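About Wilta

Wilta is a small company in Olitton. We gather examples from which picking robots can learn. Our customers write the software, and we give them the grasps: good ones, bad ones, and those where the item slipped away at the last moment.

Guilan Jiang started the company after many years in a parcel centre. She saw that a robot trained on tidy boxes has big trouble with a bin of mixed things, and she wanted to collect the untidy cases with care.

Our first collection, Gira, has 551 different items and over 1000 attempts for each gripper we use. Every attempt is checked by a person and receives a label the same day. We keep the failures also - they are often the most useful part.

Today we are 12 people. Our newer collection, Yeh, is made for clear and shiny items, which are hard for a depth camera to measure. 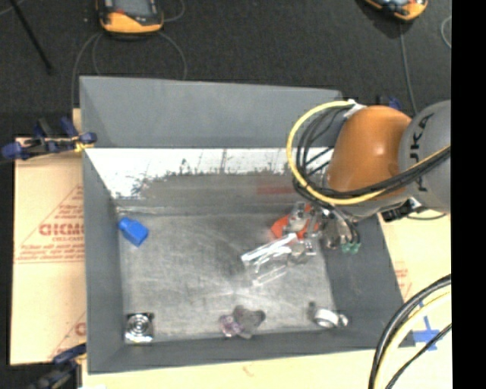 1 min read

The grey bin is our everyday workplace. A KUKA arm reaches in among items of different shapes and colours, such as a see-through plastic one with bright edges. New colleagues begin at the bin too, before they do any labelling.

If your school or company would like to work with us, please write to Guilan.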